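Storlow Community Laundry and Repair Room — progress report no. 2
February 2026
To: Kamala Poojary, Dorkorero Fund
From: Veronica Tudose

Kamala, sorry this is a bit rough, wanted it with you before the panel papers go out. Full accounts to follow under separate cover, Bajpai have them now.

Where we are

Open since December, five days a week. Two days were lost to the frozen pipe in the back yard, otherwise no closures. 238 washes paid for at the reduced rate up to the end of last month. That's lower than the figure we put in the bid, and I'd like to say so plainly. First three weeks were very slow. People thought it was for the flats only. We changed the wording on the door and the leaflet and it picked up straight after.

Drying is the thing people want most. We'd planned on washing being the draw. Most of the households who come have some sort of washing machine at home but no where to dry a duvet or school trousers in winter, and the mould problem in the older terraces is bad. So the queue is for the dryers. We have moved the evening slots to drying only and nobody has complained so far.

Money

Spent this period on repairs and parts: £1,695. Over on this line. The pipe is part of it, also the second-hand dryer from Sornar needed a new drum belt and door seal before we could put it into use. They knocked a bit off the delivery but not the parts. Electricity is under what we forecast, but the winter bill isn't in yet so please don't read anything into that. I'd like to ask permission to move the underspend on publicity across to repairs. Form attached, I think it's the right one — shout if not.

Wages on budget. Insurance paid for the year. The card reader charges are more than I was told on the phone, still arguing.

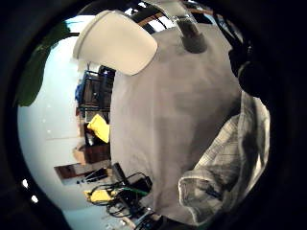 Mending sessions started later than planned. The tutor we had lined up took a full-time job in January and we had to begin again. New tutor is in place, two afternoons a week, hems and zips mainly, some patching. Attendance small but the same faces come back, and three of them have asked if they can bring their own machines. Need to check the sockets first.

What hasn't gone well

The booking system. We bought the cheap one and it shows. Double bookings nearly every week, and it sends the reminder text after the slot has finished. Back to a paper diary on the desk for now. Not a long term answer but it works and the older customers prefer it.

Referrals from the health centre haven't come through as hoped. One meeting held, friendly, then nothing. The person we dealt with has moved post. I have written to the practice manager and will chase again.

Also the hot water. Runs out if both big machines go on together before ten. The landlord has been told, in writing, twice. His view is that it's our usage, ours is that the tank is too small for what the lease says the unit is for. Bajpai are looking at the wording.

Next period

Price review — we want to hold the reduced rate till summer if the power bill allows.
Open evening for the terraces, leaflets through doors beforehand.
Get a propper quote for the water tank.
Decide on the booking system, replace or give up on it.
Customer survey, short, one side of paper. Your template was too long for people waiting on a spin cycle so I have cut it down, hope that is alright with you.

Decision needed from you on the underspend before I can order the spare seals. Also please confirm whether the final instalment depends on the survey or only on the accounts, the grant letter says both things in different places.

Veronica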